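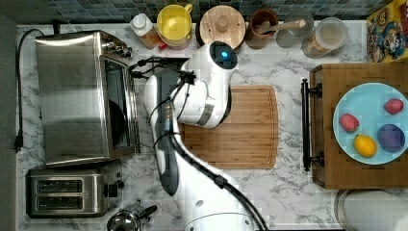

I keep two sourdough starters, and for most of the spring the rye one was slower than the white one. It should be the other way round. Rye flour carries more enzymes and more wild yeast, and it normally peaks first.

The variables I could control were flour, water, ratio and temperature. Flour and water had not changed since last year. That left the ratio, which I had been judging by eye, and the temperature, which I had not been recording at all.

So in April I started a log. Each feeding got one line: grams of old starter, grams of flour, grams of water, water temperature, time of feeding, time of peak. I mark the peak with a rubber band on the jar and call it when the surface goes flat.

## Ratio

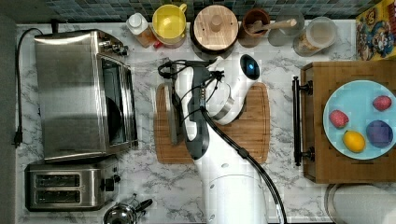
*Reading time: 2 min*

The white starter was getting equal parts by weight. The rye was getting closer to one part starter to 4 parts flour, mainly from sticking to the spoon. Rye paste is dense, and I was leaving less of it in the jar than I thought. Weighing the jar empty and writing the tare on the lid fixed that. The lag dropped the same week.

Frans Maes, who commented on my last flour post, suggested stiffening the rye to 80 percent hydration. I tried it for a run of feedings. The rise is easier to read on the glass, but mixing is tedious and the flavor moved toward vinegar. I went back to equal weights of flour and water.

## Temperature
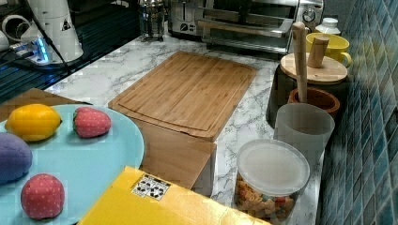

The jars used to sit on different shelves. A cheap probe showed the lower shelf running colder overnight, and the rye was on the lower shelf. Both jars now share the upper one. I also warm the water, though I no longer chase an exact number. Anything that feels neutral on the wrist gives a usable result.
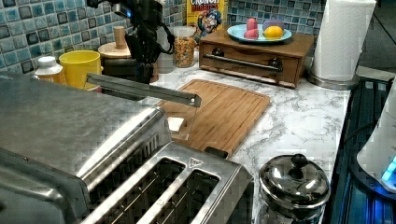 With both changes in place, the rye peaks ahead of the white again. The log stands at 43 entries and I plan to keep it going through the hot months, when I expect to cut the seed amount in half and feed later in the evening. The spreadsheet still needs a column for flour batch.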